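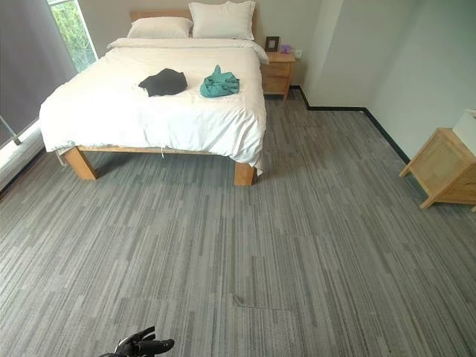 Two garments on the bed, one dark and one teal.

Opening

Good evening, and thank you for coming out on a Tue 9 June when it's still light outside! I'm going to talk about Lustell, the film Friederike Vogler shot in Grornia over 18 days, and why I've now watched it 4 times. (Pause – ask who has seen it.)

The sound

Start with the music. Norbert Kelemen wrote it before a single scene was filmed, and Friederike played it to her actors on set. You can hear them breathing with it in the ferry scene, which I love. 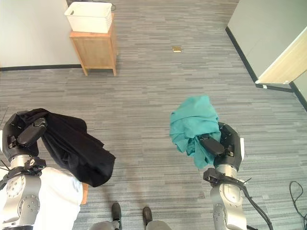 Then it drops out completely for the quarrel between the two brothers, and all we get is rain on a tin roof. Play the clip here, lights down, don't talk over it!

The crowd scene

Mention the 426 extras, nearly all from the town. Many had never been near a film set and they're wonderful – look at the woman with the umbrella. 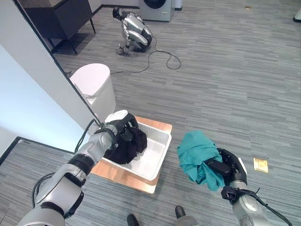 Getting it seen

Divus took it on in April for one screen only. It sold 3,159 tickets there, and Kohlhase are now putting out the soundtrack on vinyl. Questions, then the trailer again if there's time.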